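Home | News | Opinion | Archive

The Hands Behind the Gripper
By Dayana Apaza
9/23/19
2 comments | 30 shares

Most writing on automation at work starts with the finished robot and counts the jobs it removes. I would start earlier, with the people who produce the motions the robot will copy. Their work is already a job, and it is badly specified.

In July I spent time at Hamdy, a firm in Turmont that collects handling data for kitchen and household robots. Many of the staff came from the packing floor at Grorkgate. They used to move goods by hand. They now move goods with hand-held grippers that record position and grip while the operator does the task.

The change in effort is easy to misjudge. A packer uses ten fingers and hardly thinks about them. A gripper operator has a few rigid surfaces and must plan each contact. Picking up a plate with food on it means closing on the rim evenly, keeping it level, and holding the markers where a camera can read them. A shift may include up to 90 such takes. The loads are light, but the wrists and the attention are in use the whole time.

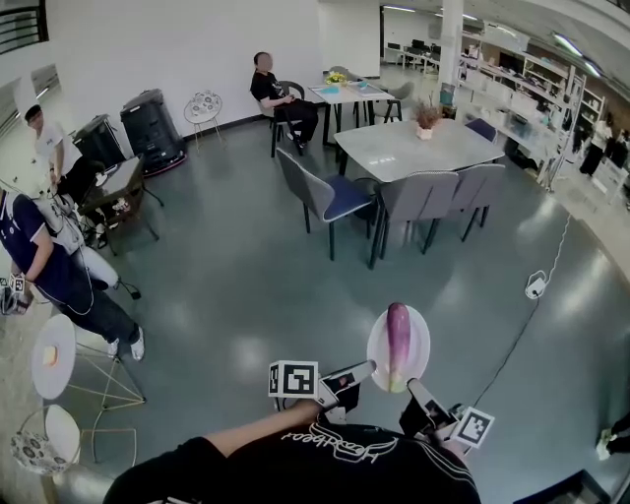 Skill, pay and the record

A plate carrying a long eggplant, pinched between two padded fingers, is a small problem in balance. The operator solves it with judgment built up over weeks. At Hamdy that judgment has no grade attached to it. A person with 20 months on the grippers is paid on the same scale as one who started yesterday, and the scale was written for packing.

I think that is a mistake, and an expensive one. Poor takes have to be thrown out. Good operators reduce that loss, and they also find faults in the task list before an engineer does. The Sarar plant handled this better when it brought in its sorting line -- it rewrote job titles first and installed equipment second.

Three things should be settled in writing. Operators should know what their recordings will be used for. Rest breaks should follow the number of takes as well as the clock. And anyone whose motions train a system should have first claim on the jobs of running and correcting it.

The last point will meet the most resistance. Managers tell me that supervising a machine requires different training. It does -- and the cost of that training belongs in the project budget, next to the grippers.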